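Ticket: left gripper drops out during recording
Project: Wamalness
Opened by: Bláthnaid Carroll
Assigned to: Lino Vitale
Status: open

Of the 400 episodes in the last batch, 38 short of the full set came through clean – 362 usable. The rest have gaps in the left gripper's position, mostly near the end of the reach.

Lino: Swapped the left cable and re-ran 18 episodes. Two still had gaps.

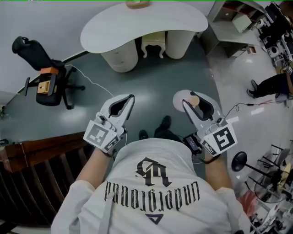 Bláthnaid: Please try a slower reach next, same start position, and log the marker losses per episode. Keep the bad ones out of training for now.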